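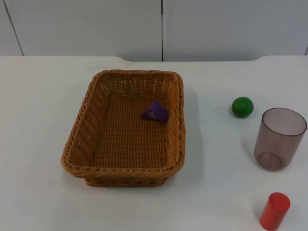

Jazz in Small Rooms: Programming, Pay and the Listening Public
Speaker notes for Seidu Amissah, Head of Live Music, Waweru Arts Trust
Thursday session, 11.15 start

Slide 1. Opening
Good morning, and thank you to the regional venues network for the invitation. I have been asked to speak on the trust's work with small jazz rooms, meaning rooms that seat 200 or fewer. My remarks cover the last two seasons. Questions will be taken at the end.

Slide 2. The rooms
The trust supports 11 rooms. Most are attached to something else: a library, a hotel bar, a church hall. Only two, Neleck and Drisent, were built for music. Neleck has a good piano and poor parking. Drisent has a low ceiling, which suits trios and is hard on brass.
(Pause. Allow the map to be read.)

Slide 3. Attendance
In the first season the rooms sold 1,390 tickets between them under the trust's scheme. In the second season they sold 1,702. The increase came almost entirely from early evening sets. Late sets were flat, and at Drisent they fell.
Members will ask whether the second figure includes free places for students. It does not.

Slide 4. Who is being booked
Piano trios remain the most frequent booking. Singers with a pianist come next, and these evenings sell best in advance. Larger groups are rare, for reasons of space as much as money. The trust would like to see more bands led by bass players and drummers, and it has written to programmers to that effect.
Do not name individual programmers here. The matter is still under discussion with two of them.

Slide 5. Fees
The trust asks every room to pay a set fee to each player. A share of the door may be added to the fee but may not replace it. Several rooms found this difficult in the first season. One left the scheme and has since returned. Payment is due on the night, or by bank transfer within the week where the player agrees in writing.
Rehearsal time is not yet covered. We consider this a gap.

Slide 6. Case study: the Jerkeck Quartet
The Jerkeck Quartet played the same programme in six of our rooms during the spring. It consisted of standards in the first half and the group's own pieces in the second. The order was reversed at Neleck at the pianist's request, and the audience there stayed for both halves in greater numbers than elsewhere. We draw no firm lesson from a single evening, but other groups have asked to try it.
(Play the recorded extract, ballad only. Stop before the drum solo if the session is running late.)

Slide 7. Sound
Complaints about sound outnumber all other complaints. The usual cause is too much amplification for the size of the room. Our advice to venues is to begin with the piano unamplified, add the voice, and then decide what else is required. Bass players should be consulted before their level is changed.
A printed sheet with this advice is available at the desk.

Slide 8. Next season
Applications from new rooms open in September. Priority will be given to towns with no regular jazz evening at present. Each applicant must have a tuned piano or a written plan for hiring one. Electric keyboards will be accepted for the first two concerts only.

Slide 9. Close
Thank the hosts, and thank the Drisent house trio, who will play during lunch in the lower hall. Invite questions. Questions on individual grants should be sent to the trust's office in writing.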